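Vavora
About us

Vavora sells corner shelves. We also sell a few things that go on corner shelves, under corner shelves and, in the case of one soap dish, nowhere near a corner at all, but the shelves pay the rent.

How it started
Celeste Espinoza moved into a flat with a shower the size of a phone box and bought a shelf for it. It held water beautifully. It held shampoo less well. She took it back, bought another, took that back too, and was by then on first-name terms with Domingo Retamal behind the returns desk, who had opinions of his own about shelves and a brother-in-law with a metal press. The first batch was 80 shelves. Domingo's mother still has 17 of them and will not discuss it.

What we make
Our best seller is a quarter-circle tray in dark grey metal, with a raised rim along the two back edges so that your conditioner stays out of the gap by the wall. The slots are curved and run in arcs, one inside the next. Straight slots would have been cheaper, as our accountant Till Mühlbauer mentions every April.

We also keep small mesh panels in stock, for anyone who has looked at a slot and thought it too generous. They sell slowly and to very loyal people.

How we look at things
Every design spends time on the oak-coloured table in the back room before it goes on the website. We turn it over, run a thumb round the rim, put it beside whatever else is lying there and argue. Trinidad Daza does most of the turning over. Gervasio Figueroa does most of the arguing, chiefly about corners, which he feels should be rounder. A corner shelf has to have one somewhere, and so far the corner is winning. 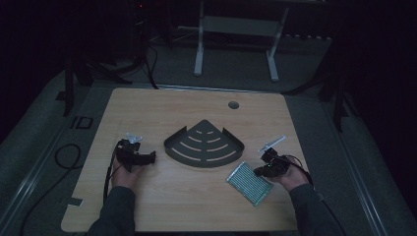
Ordering and returns
You have 100 days to change your mind. Send the shelf back in any box that will hold it; we have received one in a cake tin and refunded it in full. Please take the shampoo off first.

Shops and hotels wanting larger numbers should write to Trinidad, who will reply with a price and probably a question about your tiles.

Where to find us
Unit 781, up the stairs, second door. The first door is a dentist and they are tired of signing for our parcels.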